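The Reading at 3606
March
By Istuleck

The valve was numbered 3606 and it had been closed since the unit was defueled. I was sent to Dudomdale to confirm this in writing.

The station was a single pressurized water unit, 235 megawatts, connected to the grid in 1978. By the time I arrived it produced nothing. Its fuel was in dry casks on a pad north of the turbine hall, and what remained inside containment was steel, concrete and a set of drained pipes that still had to be described correctly before anyone could cut them. Clastari held the cutting contract. Birkett, my employer, held the contract for describing.

The procedure allowed 4 hours inside. I signed for a dosimeter, checked its number against the sheet, and went through the personnel hatch at 6:40 in the morning with a flashlight and the isolation list. A technician from Clastari stayed at the hatch to keep the entry log.

Valve 3606 was on the lower level, behind a whip restraint that had been painted yellow and later painted gray. The tag was in place. The handwheel was chained. The position indicator, a brass pointer on an engraved plate, stood between SHUT and OPEN, slightly closer to SHUT.

I wrote down "intermediate." There was no box for it, so I wrote it in the margin.
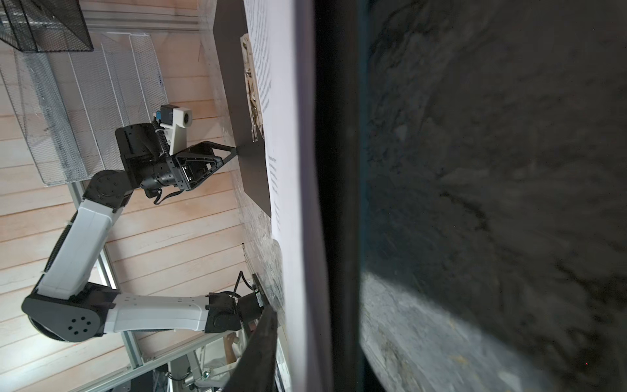
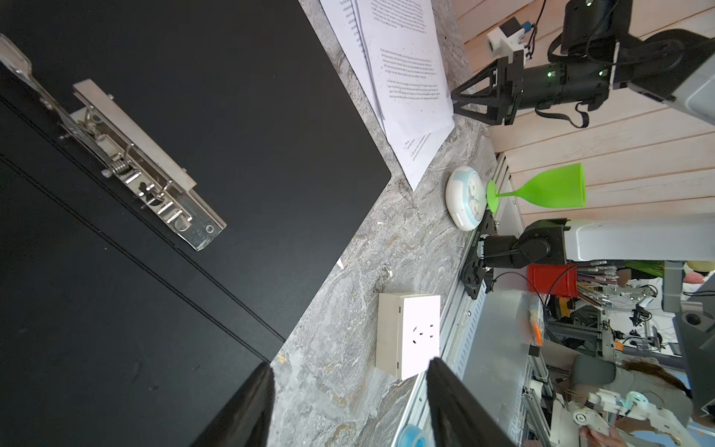
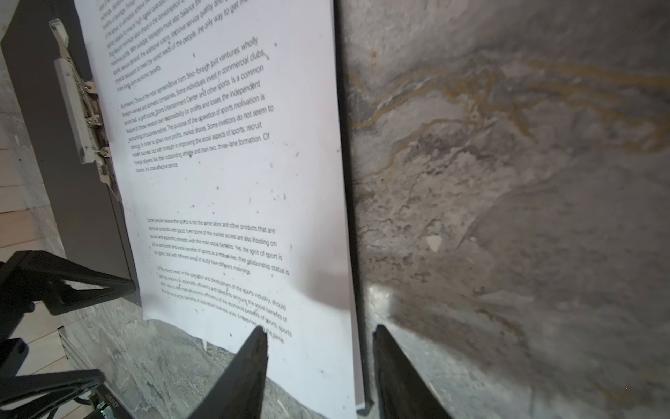
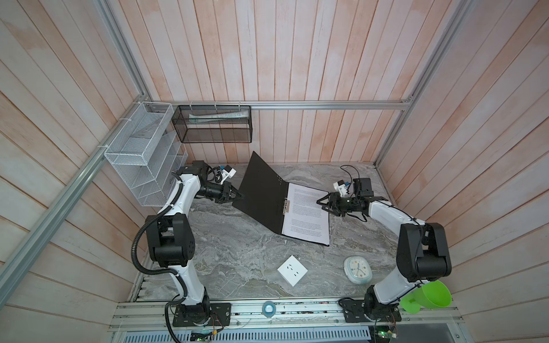
Pages under a clip, first and third; black ring binder, second and fourth.

The technician said over the phone line that the pointer had probably slipped on its shaft. This was reasonable. Pointers of that type are held by one set screw, and the screw backs out under vibration. I asked when there had last been vibration. He said he would look it up.

I put my palm on the pipe downstream. It was at room temperature. I held it there longer than the procedure required, which was not at all. After a minute I felt a faint, regular pulse, and it took me another minute to establish that it was my own.

The shift logs were kept in the old document room. I went there after I had been surveyed out and had returned the dosimeter, which read zero. The last entry for 3606 was in pencil, in a small upright hand. It said: Shut hard, pointer reads mid, has always read mid, see previous. I turned back to the previous entry. It said the same thing and referred me to the one before it.

I followed the references back through eleven operators. Some wrote "mid" and some wrote "halfway." One had sketched the plate and the pointer, with an arrow. The earliest entry was from the commissioning tests. Shut hard. Pointer reads mid. Will correct at first outage.

Clastari needed a status by noon. The form accepted SHUT or OPEN. I entered SHUT, and under remarks I copied the pencil entry in full, including the words "see previous," and signed below it.

The cut was made the following week. The pipe was dry. The technician asked whether I wanted the indicator plate before the valve body went into the container, and I said it would have to be surveyed first. He said it had been.

It is in my desk at Birkett. I tightened the set screw. The pointer still reads mid.

Contact the editors | Copyright Istuleck, all rights reserved | Back to top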